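Student Project Report
Helping Newcomers Prepare a Family Reunification File
Author: Benjamín Gallardo
Submitted 9 February 2018

1. Background

In Dutgate there are many families where one person came first to work and the husband, wife or children wait in another country. My own family was in this situation for two years. For my project I wanted to study why so many applications for family reunification are sent back as incomplete, and if a simple checklist in plain language can help.

I worked together with the Plevero advice office, which is open to everyone and does not charge money. The office does not decide on the applications. It only helps people to fill in the forms and to put the papers in the correct order.

2. Method

The office allowed me to read its register of visits, without the names. The register had 724 visits that concerned family reunification. I sorted them by the reason of the visit, and then I read the notes of the adviser. After this I interviewed 21 applicants. The interviews were made at their homes or at the office, in Spanish or English, and each took nearly 40 minutes. I did not record the voice, I wrote the answers by hand. 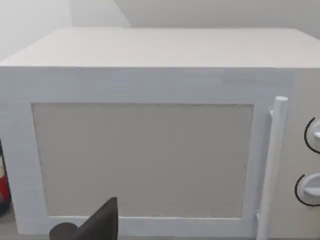
The question about housing was the one that produced the longest answers. Many applicants did not understand what is meant by "suitable accommodation". Some had sent only the first page of the rental contract. Others lived in a room rented from a relative and had no contract at all, so they needed a signed letter from the owner, and they learned this only after the file was returned.

3. Results

The most common problem was translation. People translated the marriage certificate but forgot the stamp on the back side, which must be translated also. The second problem was the dates. A bank statement that was good in the moment of preparing the file was too old when the file was finally sent.

Cost was also mentioned. One applicant from Ilness had paid 2,000 to a private agent before she visited the office, and the agent had only filled in the form.

4. The checklist

I wrote a checklist of two pages. The first page is for documents from the home country and the second is for documents from here. Each line has a space for the date when the paper expires. Ms. Espinoza, my supervisor at the office, corrected it two times and asked me to remove all abbreviations. The checklist is in use at the front desk from September.

5. Limits of the work

The interviews were only with people who came to the office, so I know nothing about those who applied alone. I also could not compare the results before and after the checklist, as the decisions take many months. A next student could continue with this part, and the office has agreed to keep the register in the same format.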